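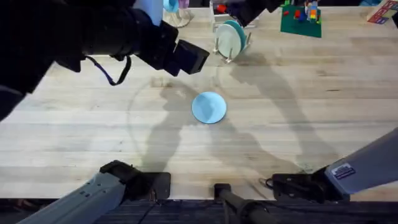 Ticket: Booking page shows wrong stock for Kırmızıgül tablecloths
Opened: 2020-09-13
Raised by: Etornam Gbeho, Doltton shop
Priority: normal
Status: closed

Customers can add Kırmızıgül tablecloths to the basket when we have none left. The shelf count at Doltton is 0 but the website says 10. Two orders went through this morning and I have had to refund both. Other items from the same supplier look right. I have logged out and in again and tried a second browser.

Support reply
Thanks. Please send the product code, and tell us whether the count is also wrong in the stock screen or only on the public page. Is the Hesness till at Doltton online?

Etornam Gbeho
Code is KG-100. Stock screen says 0, public page says 10. The till is online, green light on the status page. I pressed "Refresh listing" and got "Request accepted", but the page didn't change after 60 minutes.

Support reply
The 10 is coming from the Warport store. Warport's count was merged into the web total in April when click and collect was switched on. Can you check under Settings, Locations, whether Warport is ticked as "Sells online"?

Etornam Gbeho
It is ticked. Warport only does collection and shouldn't send anything by post. I don't have permission to untick it, the box is greyed out.

Support reply
Unticked from our side. We also cleared the saved copy of the listing. Please check again.

Etornam Gbeho
Page now says "Out of stock" for delivery. Collection from Warport still shows 10, and they confirm that is correct. However, 3 other codes have gone to "Out of stock" and we do have those: KG-104, KG-107 and KG-112.

Support reply
Those had no home location set, so they were using Warport's stock. Set the home location to Doltton on each one and save. You should have permission for that.

Etornam Gbeho
Done for all of them. KG-112 needed saving twice. Counts match the shelf now. Please leave the Warport box unticked. OK to close.

Closed by support. Cause: location setting.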